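**Ticket: second arm for the simulation cell - what do we need to buy?**
Opened by: Marcelle Vasseur
Date: 26 October 2021
Status: waiting on quote

Request: Skirberg wants a figure for next year's plan. The options are a second arm, or new fingers for the one we model now. Please use the tabletop scene for checks.

### Log

1. Checked the fingers against the old brown bag, from the wrist view. The opening is narrow next to the bag, so wider fingers go on the list whatever else we decide. Sornex lists a set at 745.
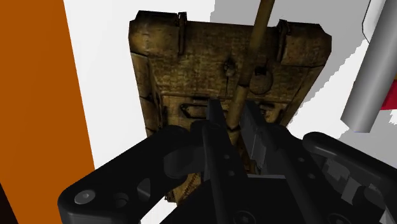
2. Checked reach with the arm over the tank, near the right-hand edge of the table. The chest is at the rear left, a good deal further out. I want reach figures for that corner before anyone signs for a second arm.
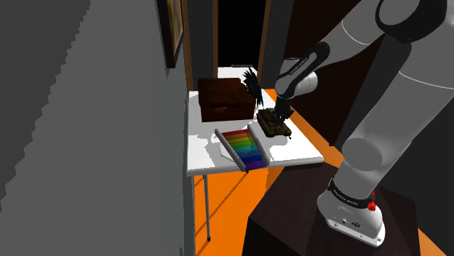
Christodoulou offered a taller pedestal at 930, delivery in February. I have asked if the price covers fixings - no reply yet.

3. Roald Hovland asked if a second pedestal could share the table. I told him to plan for one arm until we have a floor drawing. The view from behind the base gives a fair idea of how the arm and table sit together.
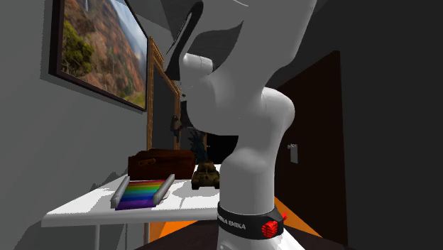

Voltness can hold their price for 6 weeks. After that we would need a new quote, and the budget line closes before then anyway.

### Open

- Reach figures for the rear left corner (Roald)
- Fixings, yes or no (Christodoulou)
- 2 sets of fingers or one? Marcelle to decide

Leaving this open until the fixings answer is in.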